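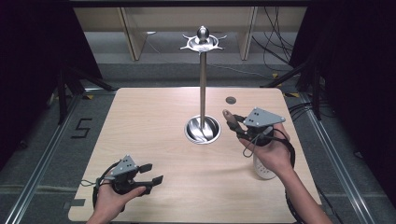
Elspeth Menzies writes the planning software at Zumano, a small firm in Hillirbridge. Most of her week goes on the gap between what a person's hands do and what a program can repeat.

"The recordings are jerky," she says. "People stop, change their minds, turn the wrist back. If you copy that straight into a planner, you get an arm that dithers."

Her tool, Kerr, cuts each recording into short segments and throws out the pauses. The first version took more than 400 milliseconds to pick its next move. It now takes 30.

Shiny metal is still a nuisance. "Depth readings go to pieces on anything polished. We had 127 failed runs in February and most were bad depth, so I was fixing the wrong code for a fortnight."

Rhona Halliday, who looks after the control side, wanted the two grippers planned together from the start. Menzies did them separately and added a check for collisions later.

"Rhona was right about that," she says. "I'm rewriting it now."

Version 2 goes to the Milatville office first, where they will run it against the old recordings before anyone tries it on an arm.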